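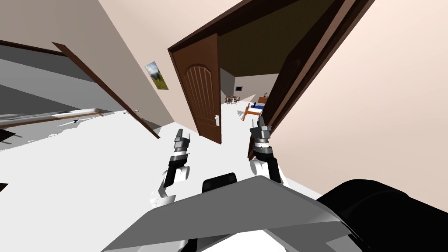
Inspection checklist, simulated household trials, Gronum test series
Revision date 10/05/2025. The Gronum method claims a two-armed robot can learn to pass through doorways in a simulated home and carry the skill over to a real one. I was asked to check the setup before the results go to Vistbridge. The hallway is a fair place to start: three doors standing open, a wooden one in the middle with an arched panel, and the right gripper up beside the edge of the dark door. A gap that small is where I would expect a reported "clean pass" to fall apart, so most of my comments are about doors.

1. Arm start position recorded for every run
PASS. Logged in all files I opened.

2. Contact between gripper and door counted as a collision
FAIL. Light touches are filtered out before scoring. The Osagie protocol counts them. Put them back in and rerun the table.

3. Doors start at varied angles
PARTIAL. The draft says "randomized." The settings file has 2 angles per door. Change the word or change the file.

4. Camera tilt matches the hardware
NOT CHECKED. No measurements supplied. A steep view like this one needs a number next to it.

5. Floor friction and lighting varied
FAIL. Plain white floor in every run I looked at. Does the policy follow the doorway or the bright patch? Can't tell from this data.

6. Training and test houses kept apart
PASS, with a comment. 2,000 training runs, 700 test runs, no shared floor plans. Several test houses reuse the same door models, though.

7. Failed runs kept
FAIL. Only 454 of the 700 test runs have full logs. The success rate is worked out from those alone. Send the rest.

8. Emergency stop tested on the real robot at the Bellametti lab
OPEN. Form is blank. No hardware trials until it is filled in and signed.

Result: hold. Items 2, 7 and 8 must be closed before release. Item 5 can go out if the transfer claim comes out of the abstract.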